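About Fevholm

Fevholm is a laundry and folding service for homes, small guesthouses and a few gyms. We wash, dry, fold and return household fabrics: clothes, towels, bedding, table linen and the odd slipcover. We do not do dry cleaning, leather or wedding dresses.

The company was started by Pavithra Rai and Niilo Kettunen, who met while working in the linen room of a hotel. They began with 2 washers in a rented unit on Gruvton Street. We are still on Gruvton Street, two doors down, in a larger space with a proper folding room at the back. Pavithra runs the folding room. Niilo looks after the machines, the routes and the billing.

How we work

Every order gets a bag number when it comes in, and it keeps that number until it goes out. Orders are never washed together. Lights, darks and towels are separated, and anything with a care label we can't read is washed cool and hung up to dry.

Folding takes up more of our day than washing does. Shirts are folded in thirds to a width that fits a standard dresser drawer. Towels are folded long side first, with the hems turned in. Soft knits and fleece are the slow ones – they bunch up, they hide their own edges, and a sleeve can disappear inside a fold. With those we find a seam or a hem first and work out from there. New staff spend their first two weeks on towels before they move to clothing.
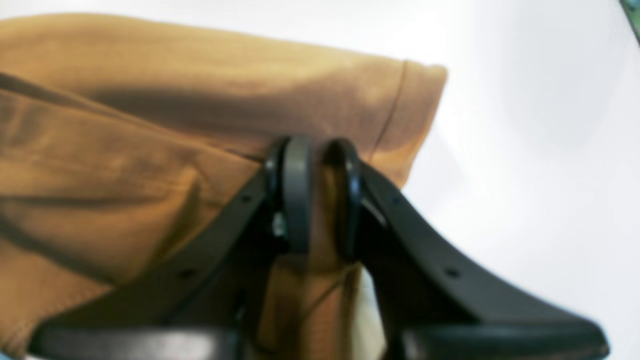 Do you fold fitted sheets?
They are folded into a flat rectangle with the elastic corners tucked into each other, and stacked with the matching flat sheet and pillowcases.

Customers can ask for their own fold. Some want T-shirts rolled, some want socks left unpaired, and one guesthouse wants its bath towels in quarters to suit a narrow shelf. We write it on the order card and it stays there until you tell us to change it.

The people

There are 8 of us, counting Pavithra and Niilo. Most of the team works days. In August we open an hour earlier to keep up with the guesthouses.

Last year we handled 1,769 household orders, plus the regular guesthouse and gym work. We currently have more than 300 customers on repeat pickup.

Pickup and delivery

We pick up in Gruvton and Wetadon, and along the Nnaji road as far as the bridge. Bags left at the counter before noon are ready the next working day. Bulky bedding takes one day longer. Clean orders go out in paper wrap or in your own bag – please make sure your name is on it.

If something comes back with a problem, bring it to the counter with the order card and we will rewash or refold it at no charge.

Page updated 2026-04-01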